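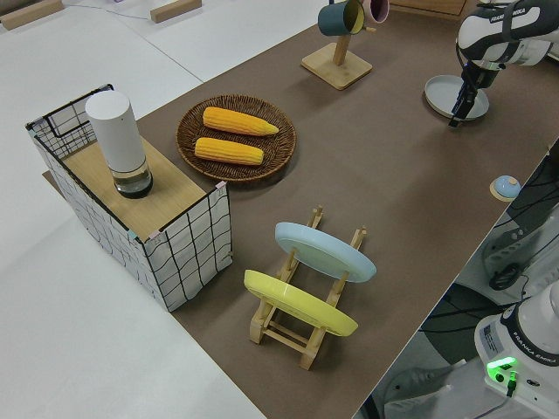

So, Leute, ich mach jetzt einfach einen Thread draus, weil ihr dauernd nach dem Geschirr fragt. 1/9

Angefangen hat alles mit den Tassen. Im Schrank hab ich sie immer gestapelt, und bei Kement (dem kleinen Laden, nicht der Website!) gab es dann diesen Tassenbaum aus Holz. Jetzt hängen die dunkle petrolfarbene und die rosa Tasse dran und ich find's so viel schöner. 2/9

Abtropfgestell: auch Holz. Der hellblaue Teller steht hinten, der gelbe vorne. Ich wollte erst eins aus Metall, aber das alte hat mir nach 5 Monaten die Spüle vollgerostet — nie wieder. 3/9

Der graue Teller passt übrigens zu gar nichts. Den hab ich von Yaowalak Sombatkul, die ist im November umgezogen und hat die halbe Küche verschenkt. Ist inzwischen mein Lieblingsteller, da kommt echt alles drauf. 4/9

Zum Korb, weil schon drei Leute geschrieben haben: weißer Stoff mit schwarzem Wellengitter, oben ein helles Holzbrett drauf. Die kleinen Klammern in Rosa und Türkis halten den Stoff an den Ecken. Hat 11 Euro gekostet, Flohmarkt in Flirkville. 5/9

Innen sind bei mir Geschirrtücher und der ganze Kram, der sonst auf der Fensterbank rumfliegt. Kuno meint, da gehört Altpapier rein. Kuno darf das gern meinen. 6/9

Mais! Zwei Kolben liegen schon auf dem dunkelbraunen Flechttablett. Die gibt's heute Abend mit Butter, Limette und ordentlich Chili, Rezept ist von Hajji. Wer's nachmachen will: Butter vorher weich werden lassen, sonst verteilt die sich null. 7/9

Die braune Matte bleibt drunter, auch wenn ich die Farbe erst schlimm fand. Teller klappern nicht mehr so und man kann alles einfach abstellen, ohne dass ich zusammenzucke. Eine zweite fürs Regal such ich noch, gern Tipps in die Antworten! 8/9

Morgen sind dann die Gewürze dran, das sind gefühlt 1000 Döschen und die Hälfte davon ist Paprika. Braucht jemand Paprika? 9/9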